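Unit 4 handout: Comparing grippers, and why the brochure number won't help you
Lab notes, August intake. Prepared by Arne Brandes

Read this before you touch the arm. Bring it with you, as the bench copy goes missing.

Last year's group ran the Narnlow two-finger gripper against the Rotum on the same arm and logged 526 grasps. Most reports then declared a winner. I marked them down. The Narnlow had new finger pads and the Rotum had pads from the year before, so what they compared was rubber.

Soft objects make it worse. A controller that says "object held" is telling you the fingers stopped closing before they met. Foam will stop them at a range of widths depending on how hard you squeeze, and each of those gets logged as a success.

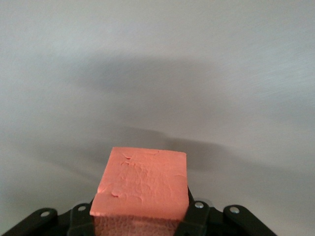

Fig. 4.1. Foam block between the fingers, wrist camera view. Note the dents and creases in the top face.

Don't read grip force off a picture like Fig. 4.1. You can see contact on both sides and that's all. Whether the marks came from the fingers is a guess unless you photographed the block first, so photograph it first.

Gaspard Delorme's rule for this lab is 10 grasps per force setting, then swap grippers, then go back and repeat the first setting. If the repeat doesn't match, your block has changed and the earlier numbers are suspect. Last year 41 grasps had to be thrown out this way.

To hand in:
Raw log, with failures left in
Photos of the block before and after each setting
Pad age for both grippers
One paragraph on what your data can't tell you

Maximum length 2 pages. I don't want to see the word "robust" unless you've defined it.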